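Home | News | Products | Contact

Selov changes snack packet film

Selov has moved its seeds and nuts in the shell to a clear plastic packet at the Kestby packing site. The change took effect in September and covers 42 product lines. Contents remain visible through the film, and the top is closed with a flat sealed strip.

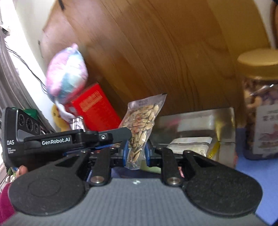 Photo: Stavros Spahić / Ralmont

The site packs 1,925 cases per shift on two lines. Packaging manager Senad Papadopoulos said over 95 percent of packets passed the seal test in the first month. Rejected packets are opened and the contents repacked. Pack weights are unchanged.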